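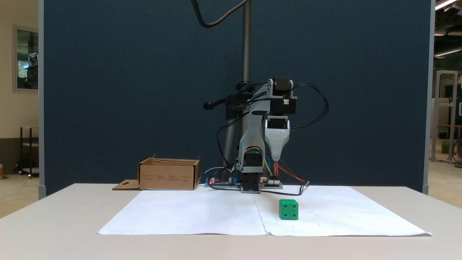 Bundado Tabletop Objects

Welcome! Bundado is a small collection of ordinary tabletop things: cubes, boxes, bits of packaging, sheets of paper. It has 476 stills and a plain text label file, and we had a great time putting it together. If you like small objects on white paper, you are going to be happy.

What's in it

The green cube is the star. It has round recessed holes on its faces, a lot like a die, and it turns up in more stills than anything else. It's a lovely thing to work with, because the recesses catch the light differently every time it gets turned.

Cardboard is the other big group. We kept the open brown boxes with folded flaps and the loose flat pieces too (my favorites are the ones with a shape cut out of them!). Printed text and icons on boxes are left as they were, and small print is often unreadable at this size, so please don't plan on reading it.

Most of the tabletop is covered with white paper. Where two sheets meet you'll see the seam, and the paper has small faint dots on it. Both are real and neither has been retouched.

Labels

One line per object: still number, object name, color, and where it sits on the table (left, middle, right, then front or back). Names are the everyday ones. A cube is "cube", a box is "box", a flat piece of cardboard is "flap". Anything we argued over for too long is "other", and there are 99 of those.

Folders

jedport: cubes and other small solids
yu: boxes, flaps and packaging
sidgate: mixed tables, 200 stills, the fun ones

Known problems

Green cubes were labeled "die" in version 1. Fixed in version 3, but old copies are still going around.
Left and right are from the viewer's side, all the way through.
A few flaps in yu are listed twice.

Using it

Free for teaching, research and tinkering. Please credit Aisling Fitzgerald and the Bundado project. Corrections are very welcome, especially for "other". Send the still number and the name you'd use, and it'll go in the September update.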